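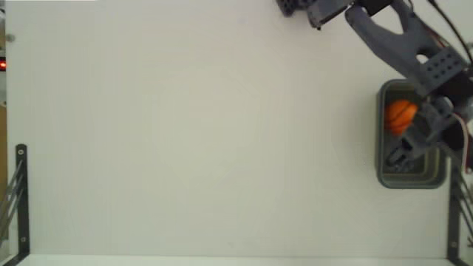
A commenter on my last post wanted to know why I bother with startup programs at all when memory is so cheap now, and said that anyone with a slow laptop should buy a bigger stick and get on with their life. Fair enough! But my laptop has its memory soldered in, so there's no stick to buy, and I wasn't about to replace a machine that still has a decent keyboard.

So I spent an evening going through everything that launches when I sign in. There were 23 entries. I had expected maybe a handful. Two were for a printer I gave away last January, one was a chat program I used for a single job interview, and then there was Vokex, the sync tool that came with my old external drive (the drive died, Vokex lives on).

Windows lets you switch most of these off from the Startup apps tab in Task Manager. You click the entry, click Disable, and that's it. Nothing gets uninstalled, and you can turn it back on if something breaks. I did them in small batches with a restart in between, which was slow and boring, but the one time I did this all in one go I lost my touchpad gestures and had no idea which entry was to blame.

I ended up keeping 10 of them. The audio driver thing stayed, the touchpad thing stayed, and so did my password manager, plus a few with names so vague I was scared to touch them.

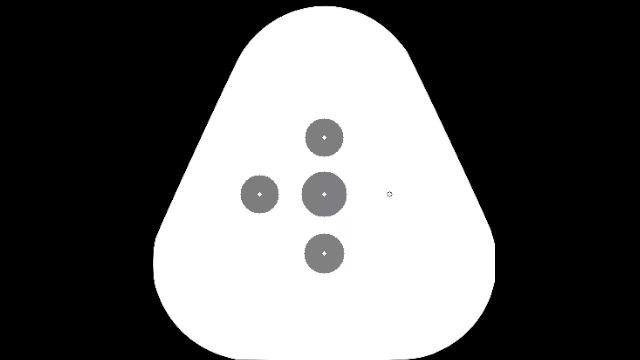
The stubborn one was Hustero. I'd disable it, restart, and there it was again with its little icon by the clock. Its updater had put a task in Task Scheduler that switched the startup entry back on at every sign-in – sneaky, if you ask me. I disabled the task first and then the startup entry, and it has stayed quiet for 14 days now.

I also tried Ditach, which a couple of you recommended. It puts startup entries, services and scheduled tasks in one long list, and I liked that a lot. The free version nags you to upgrade every time you close it, though, and I found the search box pretty hopeless. I've uninstalled it, but I might go back if they fix the search.

As for results, I'm not going to pretend I ran proper tests. I sign in, I go pour a coffee, and when I come back the fan is quiet and the browser opens when I click it. Before, I'd click, wait, click again and end up with 3 windows.

Next I want to look at browser extensions, because I have way too many of those as well, and I suspect the coupon one is up to something. If you know a good way to see what each extension is using, leave me a comment – Chrome or Firefox, I use both.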